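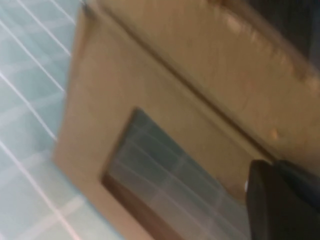 The cardboard box next to the tiled wall, with the tiles showing through the rectangular opening.

Box Theater, November

This page collects notes and pictures from the box theater project at the Ferrand workshop. Anatole Tessier ran it, and Idun Magnusson did most of the cutting. The plan was to make a puppet stage out of packing material that would otherwise have gone to recycling, using only what was already in the building. More pictures will be added as people send them in.

About the box
The large box came from the Kandari delivery. It is plain tan cardboard, so it takes paint without a primer. The window was drawn with a ruler first and cut with a utility knife on a board. Idun went over each line several times with light pressure. The cut edges were left as they are for now. Paper tape is the likely finish, in a brown close to the box.

About the wall
We tried a painted paper backdrop and did not like it. The pale teal tiles do the job better. They look like water or sky depending on the play, and they wipe clean. Inside the opening the color goes darker and grayer, which suits the night parts of the story. If you are building one at home, try it against a few different walls before you paint anything.

Materials
One large box, double-wall if you can get it
Utility knife and 2 spare blades
Metal ruler, 40 cm
Pencil
Brown paper tape
6 binder clips for the curtain

The curtain
The first curtain was an old pillowcase and hung too heavy. The second is a thin cotton from the Brurer remnant bin, hemmed along the bottom. It clips on from the inside and comes off for washing. Idun has the pattern if anyone wants a copy.

The play
The first play will be "Nurkska," a short story about a fish who wants to live in a bathtub. It runs 40 minutes with a break, which may be too long for the youngest children. Anatole is working on a shorter version without the second storm.

Tuesday sessions
Painting starts on Tuesday at 4 p.m. Wear old clothes. Brushes and paint are in the cabinet by the sink. Please put the knives back in the tin when you finish and leave the large box where it is.

Next page: puppets and rods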